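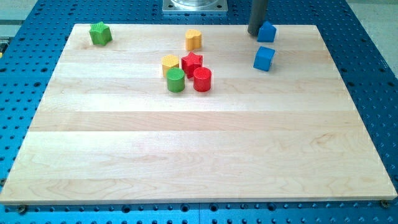 The Olham Shared Workshop required every member to submit a written progress statement by noon on Friday. Zoi Manolakis had never missed one. She sat on the stool nearest the window and wrote the heading in capital letters, as the rules directed: KERNOV, SORTING ARM, STATEMENT OF PROGRESS, JULY.

Under "Purpose" she copied what she had written in the spring. The arm was to gather toy blocks by color and set them down in the open part of the board. It was to do so without human assistance. The members had approved this purpose by a show of hands, and eight hundred had been released from the equipment fund toward the motors.

Under "Expenditure to date" she wrote 2,078. She then found the receipt for the replacement belt in her coat, and changed the figure to 2,116.

Timothée Millet arrived at ten minutes past nine and signed the register. He was the second named member on the project and was therefore required to countersign the statement. He read the first page standing up.

"You have left 'Difficulties' blank," he said.

"I have not reached it."

"It comes before 'Expenditure.'"

"I am aware of the order of the form, Timothée."

He hung up his jacket and went to the control desk. The Raptis controller took several minutes to start, and during those minutes neither of them spoke. It was the custom of the project that no one discussed the previous night's trial until the log had been read. The custom had been Zoi's proposal. She had made it after the trial in which he had declared a complete success from the doorway, with his bicycle helmet still on.

The log was short. The arm had left its rest position at the appointed time. It had traveled to the blue house and lowered itself beside it. It had waited there for 800 seconds, the longest interval the program allowed, and had then recorded the attempt as finished.

"Finished," Timothée said. "Not failed."

"The program has only the one word. You wrote it."

"I did." He scrolled back to the top and read it again. "The position is good. It went where we sent it. It simply did not close."

Zoi drew a line on the form and wrote, under "Difficulties," that the arm approached the block in a satisfactory manner and then declined to take hold of it. She considered the word "declined" for some time. The guidance notes asked members to avoid language that attributed intention to equipment. She crossed it out and wrote "did not proceed."

"My daughter cut the star twice," she said. "The green one. The first had a point missing, and she would not let me bring it. She said the machine ought to have a proper star."

Timothée did not look up from the screen. "Has she asked whether it has picked it up?"

"Every evening."

"What do you tell her?"

"I tell her that the matter is in hand."

He laughed, briefly, and she permitted it. Then he opened the settings for the Skosex grip sensor and turned the screen so that she could see. The threshold had been entered in the wrong unit – his entry, under his initials, made on a night when they had both stayed past closing. As written, the arm would close only when it felt a force that no toy block could supply.

"I would like that recorded as a joint error," Zoi said.

"It has my initials on it."

"I was holding the flashlight."

He corrected the value and saved it. The form allowed one line for "Action taken," and he filled it in himself, in small, upright handwriting, and signed below her name. It was twenty minutes to eleven.

"There is time for a trial before noon," he said. "Which one first?"

Zoi capped her pen and pulled the stool closer to the table.

"The green star," she said. "Send it to the green star."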